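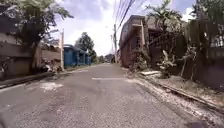 Worn asphalt between a block wall and a low curb, Istumville.

Kemby 603 folding cart: long-term review
By Mackenzie Campbell

The Kemby 603 is a two-axle folding utility cart with a rated load of 80 kg. I bought mine at list price from Charbonneau and have used it for groceries, potting soil and one disassembled bookcase. The cart it replaced was a Uredier with hard plastic wheels, which cracked at the hub.

Frame and fold
The frame is powder-coated steel tube with a single central pull strap. It folds in one motion when the bed is empty and the handle is stowed. With the handle out, the front linkage binds and you have to start over. Folded, it stands upright without support. The bed fabric is removable, but the eight snaps along the floor are stiff and two have already pulled their backing loose.

Wheels
The tires are solid foam on sealed bearings, 200 mm in diameter. On smooth pavement rolling resistance is low and the cart tracks straight. Broken asphalt is harder on it: the front axle has no suspension, and with a light load the handle chatters. 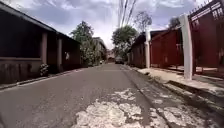 Pale, flaked patches in the road surface, with more along the curb.

Adding weight helps. At half the rated load the chatter mostly goes away, though steering effort rises. Brayden Lachance, who owns the older version with air tires, reports a softer ride and three flats - a trade I would not make.

The steering stop limits the front axle to a fairly wide arc, so turning around in a tight passage takes two or three moves.

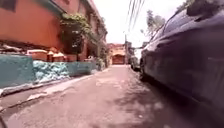
Pushing in reverse is possible but the handle has no lock, and the front axle will swing under load.

Brake
One foot lever acts on both rear wheels. It holds on a moderate slope at full load. The lever sits close to the tire and collects grit, so rinse it out now and then.

Spares
Wheels and bed fabric are sold separately. The strap is not.

Rating: 4 out of 5. One point off for the snaps and the missing handle lock.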